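Can a robot arm take over memory and cable work on old desktop computers?

Posted by Gholamreza Yazdani

Hello everybody. I am working in a small repair shop and English is my third language, so please excuse mistakes. We receive old office desktops, open them, take out the memory, test it and put parts in another case. My boss read that machines can do this now and he asked me to write a report before May. This is the kind of job I mean:

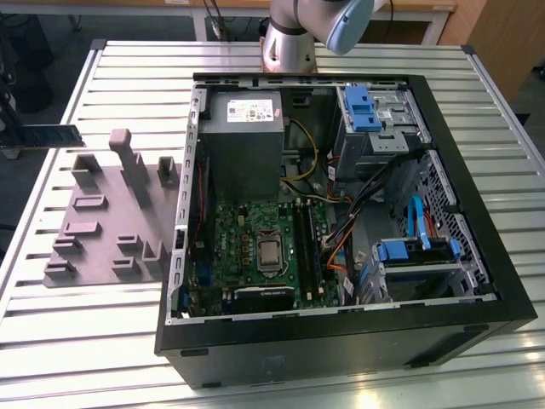 Desktop tower on its side, cover off, with the parts tray next to it.

We have 485 computers waiting in the storage. Removing the side cover I can imagine for a machine. But the memory has small clips, and the cables are never in the same place two times. Has somebody seen it done well, or is it only nice videos? I would like to hear from people who tried - not from sellers.

Sze-wing Chien

I spent one year with an arm on a similar job, so I can tell what I know. Rigid parts in a known position are possible today. If the case is always the same model and always held in the same place, the arm can find a memory slot. The difficulty begins with contact. A person feels when the module is a little crooked and corrects it without thinking. The arm needs a good force limit, and somebody must set this limit with patience. Near the processor socket I would be very careful, the space for the fingers is small.

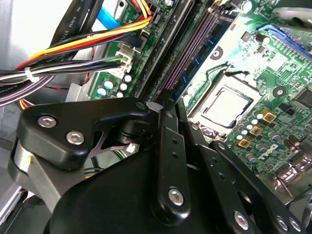 Rekha Nadar replied that space is the smaller problem for her, and cables are the bigger one. In her shop a person still moves every cable away first, and this takes almost so long as the whole job by hand.

I agree with Rekha about the cables. For this reason my advice is to begin with something easier. Make a flat practice board with sockets and raised blocks, fix it so it does not slide, and repeat one movement until it goes well. We did 2000 tries on one socket shape before we touched a real computer. It is boring, but a broken practice board costs little.

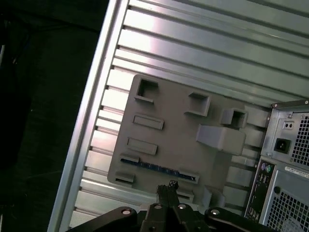
Mirjam Jacobs asked whether practice on such a board is really useful later, because plastic does not bend like a real circuit board. She would put scrap motherboards in from the first week.

Good remark. I would use both - the plastic for the path of the arm, and the scrap for the force. Please write down which gripper fingers you used each time. We changed them on a Monday, forgot to note it, and lost many days with comparing wrong results.
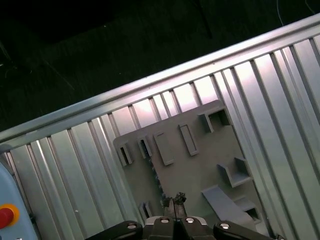
Does the arm need a person next to it all the time?
For the first months I would say a person should stay near enough to stop it, and later one person can maybe watch two stations.

Aishwarya Marar

Not yet, in my opinion. Buy a good screwdriver and hire a student.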